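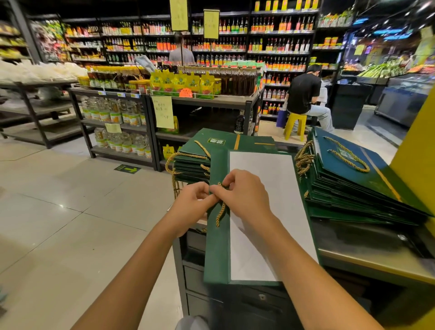 Fig. 1. Threading the gold cord through the top edge of a green gift bag at the store counter.

By Aldo Villa and Apostolos Karamanlidis
January

Our packaging project started with a question we couldn't stop arguing about: how long does it take to put a handle on a paper gift bag? Neither of us had ever done it, and we both guessed far too low!

We spent our shifts at Lotimum, the grocery store in Irstead, preparing 200 bags for the holiday gift sets. Flattened bags went in stacks on the counter, with a clear spot between them to work in. The braided cord is lovely to look at and a real pest to handle — it tangles the second you turn away, and the ends fray if you push too hard.

What helped most was twisting the tip tight before threading it. Aldo's first 6 bags took him 109 seconds each on average. After a full shift he was down to 30, which we're both ridiculously proud of. Apostolos was slower but had fewer uneven loops, so we ended up copying his habit of pulling the loop out flat before tying the knot.

Next term we want to try the same job with ribbon (softer, but does it hold a heavy bottle of oil?) and compare the two on our timing sheet.

3 comments | 11 shares
This site uses cookies. Accept / Manage settings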